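Chapter 4
Showing the Robot What You Mean

Every few years somebody announces that programming robots is over. You take the arm by the wrist, walk it through the job, let go, and it repeats what you did. I have sat through the Flatach version of this talk and the Jakel version, and the demo always goes well. Demos are chosen by the people giving them.

This chapter looks at two ways of showing a robot a task. In the first, you move the arm by hand. In the second, you drive it from a distance with a controller or a second arm. Both produce a recording of joint positions and gripper commands, and usually camera views too. Neither produces an understanding of the task, whatever the sales sheet says.

Hand guiding feels natural, but your own body gets into the camera views, and you tend to push the arm along paths its motors would never choose. Remote control avoids both problems and adds its own: delay, poor depth judgment, and an operator who cannot feel contact. When Setareh Alipour recorded 300 remote demonstrations for the Daneshvar bench study in January, she threw out up to 900 seconds of hesitation from a single afternoon's work. Whether she should have is a fair question -- we take it up in Section 4.3.

Our running case is a simulated workbench called Sallik, used in every exercise from here on.
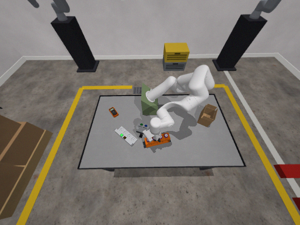 Reading time: 9 minutes

The arm has its gripper down at the orange module in the middle of a crowded table, with a control box, a multimeter and an open cardboard box sharing the space. Ask yourself what a recording of this moment would tell a learning system. It would hold the pose of the wrist. It would not say whether the operator cares about the module or the white piece lying tilted across its end. Keep that gap in mind as you read Section 4.1, where we begin with the recording itself and what gets left out of it.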